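Sorkora Cloth Handling Set, data card
Release 2, February 2026

Summary

Sorkora is a set of teleoperated demonstrations of flat cloth handling on a tabletop. It holds 1,761 episodes covering 6 tasks. All episodes were driven by a human operator through the Trekumton control rig. No scripted or policy-generated motion is included.

The set is intended for imitation learning on deformable objects. Release 1 was limited to towels. Release 2 adds garments and a second round of labeling for all towel episodes.

Tasks

flatten_cloth: spread a crumpled cloth on the table
pick_corner: grasp one corner and lift it clear of the surface
fold_half: one fold, edge to edge
fold_garment: multi-step fold of a shirt or pants
shift_bundle: move a folded item without opening it
stack: place a folded item on another

Starting states for flatten_cloth and pick_corner are not reset to a fixed shape. The operator drops the cloth from a low height and begins from whatever results. Expect a wide spread in fold height and corner visibility. 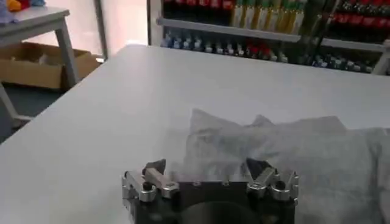 Wrist views are stored at the same rate as the head view and share its clock. Joint positions and gripper opening are interpolated to the video timestamps. Raw, uninterpolated logs are kept in the raw/ folder of each episode for users who want to do their own alignment.

Collection

The operator controls both arms at once with the Trekumton hand controllers. Gripper opening follows the trigger linearly. Operators were told to pause briefly before each grasp and to avoid regrasping unless the cloth had slipped. Regrasps that did happen were left in and are marked in the event file.

Operators completed 82 practice episodes before recording started. These are excluded from the release. An episode ends when the operator presses the stop pedal or when the time limit for the task is reached. 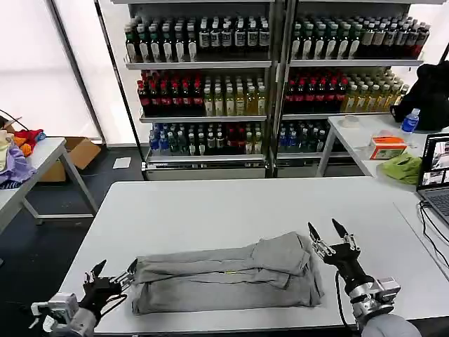
Two-arm episodes carry separate action streams, action_left and action_right. In tasks where one arm is idle, its stream is still written and holds the last commanded pose. Do not filter on zero velocity to find idle arms; small tracking noise is present throughout. Use the active_arm field.

Labels

Each episode has a task name, a success flag and a list of timed events (approach, grasp, release, regrasp, slip). Success was judged from the final head view by a person other than the operator. For fold_garment the flag allows loose edges as long as the item stays in one bundle.

Event times in Release 1 were marked by hand and could be off by several video frames. Release 2 replaces them with times taken from the gripper signal, then checked by eye. Slip events are still marked by hand.

Known issues

Thin light cloth on a light tabletop has low contrast in the wrist views. Depth estimates in these episodes are poor.
Backgrounds vary little. Models trained on this set alone should be tested in another room.
Some episodes recorded in December have a constant offset in the left wrist clock. The correction is stored in meta.json under left_offset and is not applied by default.

Splits

Train and test are split by cloth item, so no item appears in both. The loader in the Ovach toolkit reads the split files directly. Older versions of the loader ignore active_arm.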